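A visit to the recording rooms at Sernusholm

On 2nd October I went to Sernusholm for the open day of Nigatu, the small firm which gathers examples for teaching machines to do work with the hands. I had wished to go already in April, but at that time the places were full. The train from Curkow goes only as far as the harbour, and from there it is a walk of 19 minutes along the water, the last part uphill. There is no sign on the road. I passed the door and had to turn back.

We were a group of 11 visitors, mostly people from schools and small workshops. After coffee in the corridor we were asked to put our telephones in a box, and then we could see 2 of the rooms.

I had expected a laboratory with many cables. What we found was closer to an ordinary flat. Each room has a table, a shelf and a few common things from home or office, and the person who records wears a small camera on the head. The work is to do everyday tasks, one after another, while the camera sees what the hands are doing. Later the recording is cut into short pieces, and each piece receives a sentence in plain words, such as "pick up the cup by the handle". From many such pieces the learning system should find out how a task is put together.

The collection we were shown is called Utska. It had 1604 recordings on the morning of our visit, and the number is written by hand on a board near the stairs. A recording of a desk task can be shorter than a minute. The kitchen tasks are longer and, as we were told, much harder to cut, for the reason that people like to do two things at the same time when they cook.

What interested me most was the rules for the person who records. You should not hurry, but also you should not play theatre. If you drop something, you pick it up and continue, and the piece is kept with a note. The hands should stay where the camera can see them, and this is more difficult than it sounds. I tried it with a roll of tape and a pair of scissors, and when I looked at my recording afterwards, half of it showed the shelf. My neck was also tired after this short time.

One visitor asked why they do not simply use films from the internet. The answer was that in those films the camera stands in front of the person, and the hands are often hidden behind the object. From the head you see the grip nearly as the person sees it. I found this a good answer, although I would like to know how they manage with left-handed people. I forgot to ask.

The small objects were a subject for long discussion. A box or a bottle is easy to follow, but a thing held between finger and thumb is almost covered by the fingers, and the one who writes the sentences must look several times. Which end is in front, and which fingers are holding it - both must be written down. The colour of the table matters too, and they have changed tables more than once.

The next open day is planned for spring, and one must register by letter or at the door. Bring warm socks, as shoes stay in the corridor and the floor near the stairs is cold.
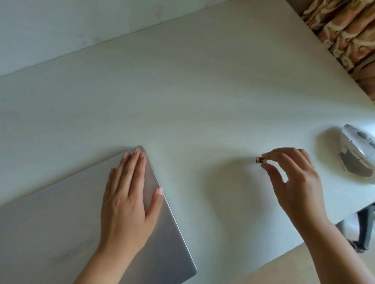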